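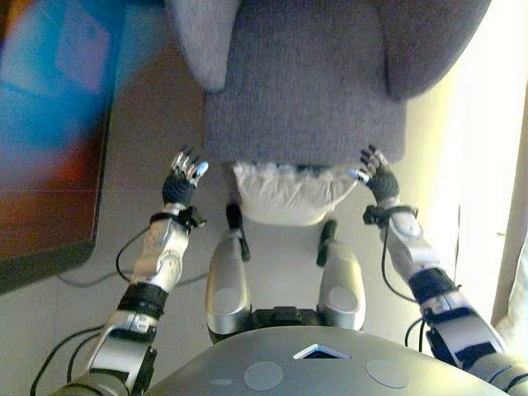

Submitting a panel proposal to the Dovutton rhetoric workshop

Panel proposals go in through the Nulau submission form. One person, the panel chair, submits for everyone.

1. Collect a title and an abstract from each speaker. The limit is 300 words per abstract, not counting works cited.

2. Write the panel rationale. State the shared question first, then say how each paper takes it up. Reviewers read the rationale before the abstracts.

3. Remove names and schools from all text. In a self-citation, replace the author with "Author" and keep the year.

4. Enter the speakers in the order they will present. A panel has up to 4 speakers with 15 minutes each. A respondent, if there is one, goes in the separate field.

5. List access needs and any language other than English used in a talk.

6. Save the draft, open the preview and check accented letters. Text pasted from a PDF often loses them.

7. Submit. The form closes at 12 noon on Friday, Dovutton time.

Changes after the deadline go to Monique Hamel, program desk. Speaker order can still be changed; abstracts cannot.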